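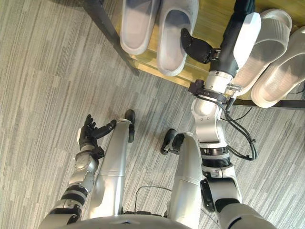

Right hand going in for a gray slipper, shoe rack task.

Visadora slipper task: FAQ for operators and labelers
Updated Mar 28, 2019. Questions not covered, ask Henk Dewulf.

What are we collecting?
Slipper handling at the rack. Pick up, straighten, put back. Each try is one example: camera, joint positions, hand commands. All of it goes to the Hesum training set.

How many do we need?
842 good ones for the first training run. We had 267 at the end of January. Other tasks come after.

Which hand do I use?
Whichever is closer. Don't reach across the body. Idle hand stays low and open, off the carpet.
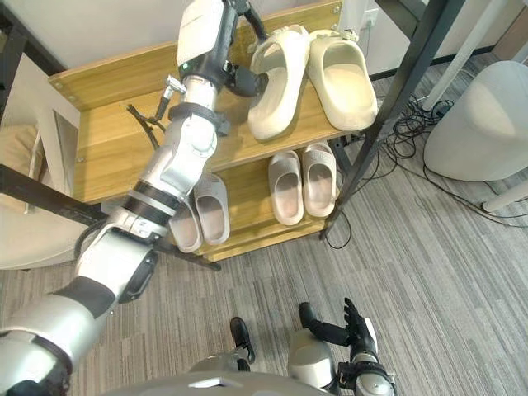 How long should one example be?
Under a minute if you can. Long pauses get trimmed by the labelers and that eats thier time.

Do I throw out a try if I drop the slipper?
Keep it. Mark it "drop" and go on. If you pick it up again in the same try, mark "drop, recovered". We want those, the model has to learn to fix things.

Can I bump the rack?
Small bumps fine. If the rack moves, stop, put it back on its marks, start a new example.

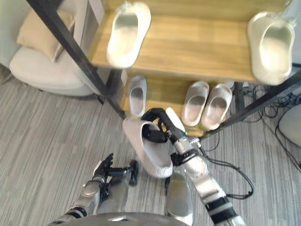
Who checks the labels?
A second labeler at Rostcombe. Every example gets two looks, and if they disagree it goes to Henk.

Do the slippers have to start in the same place?
No, and please dont. Mix it up. Pairs, singles, gaps, top shelf, lower shelf. Crooked is good. A model that only sees neat rows is no use at Van Acker, where the first test is planned.

What about the chair and the other stuff nearby?
Leave it. Background changes are a seperate batch, see the batch sheet.

Arms start where?
Both hands in front of the body, clear of the shelves. Wait for the tone. Then move. 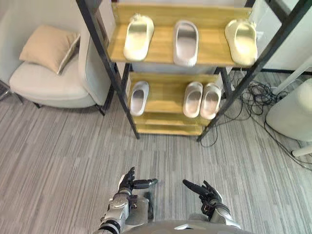
Files and uploads

Where do files go?
Shared drive, one folder per shift. Upload before you leave. Do not rename anything, the number is the key to the labels.

Example 906 is missing, is that a bug?
Known. Bad joint log, pulled. Number won't be reused.

Disk full warning?
Shows up when there's room for less than 500 examples. Finish your shift, tell Henk, he'll clear it.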